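Storage bin

A storage bin is an open or lidded container used to keep loose goods together, and it is one of those humble things that most households and shops own by the dozen without ever giving it much thought. Bins are made of wood, metal, plastic or heavy cardboard, and they come in just about every size a person could want.

In the river town of Favport, grain merchants kept their seed in slatted bins along the wharf, and the largest of these held almost 400 pounds. The nearby village of Gronow was better known for its small tin bins, sold in nested sets and much loved by home bakers (many are still in use for flour and sugar today).

Metal bins hold up well to sharp or heavy contents, though they can be noisy and will dent if dropped.
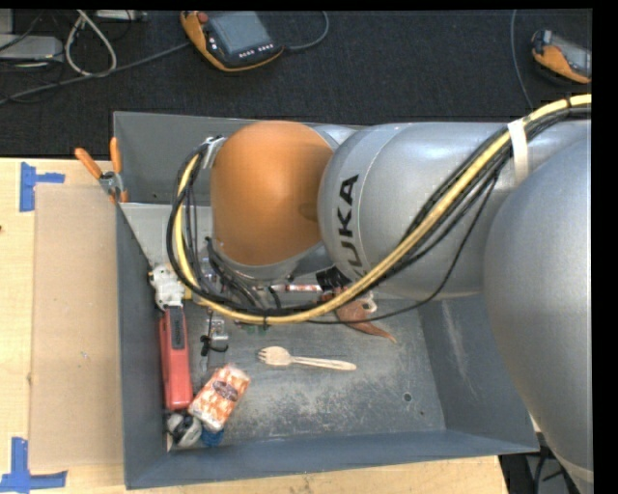 Plastic bins are lighter and easier to wash, and they became common in kitchens and garages alike. The Milell pattern, with its rolled rim and sloping front, carries up to 80 pounds and stacks neatly when empty.

See also: Basket, Crate, Hopper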